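Mudança na Plimine: as encomendas pequenas já têm mesa própria

Passei pela Plimine no domingo, 9 de fevereiro de 2020, para levantar uma encomenda e acabei por ficar a tarde toda (culpa minha, adoro ver embalar coisas!). A Danica Dimitriou mostrou-me a nova zona de embalagem, com uma mesa grande e clara junto à janela, feita de dois tampos encostados.

Gostei logo das caixinhas de cartão castanho, tão pequenas que cabem em qualquer prateleira. Ao fundo alinham-se as outras coisas: um saco transparente com uma peça dobrada em bege e rosa, uma bolsa azul-escura com fecho e uma caixa comprida e baixa, que eu levava já para casa.
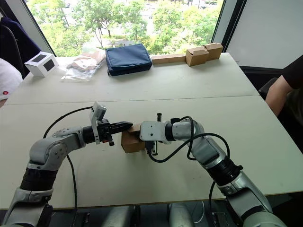
Horários e levantamentos

O balcão passa a fechar às 18 horas, e os pedidos ficam guardados 7 dias. Quem vem de Prilerside pode continuar a levantar na loja da Ulus, sem pagar mais por isso. A Danica conta ter uma segunda mesa em junho, para os volumes maiores. Eu volto antes, que me esqueci de trazer o recibo!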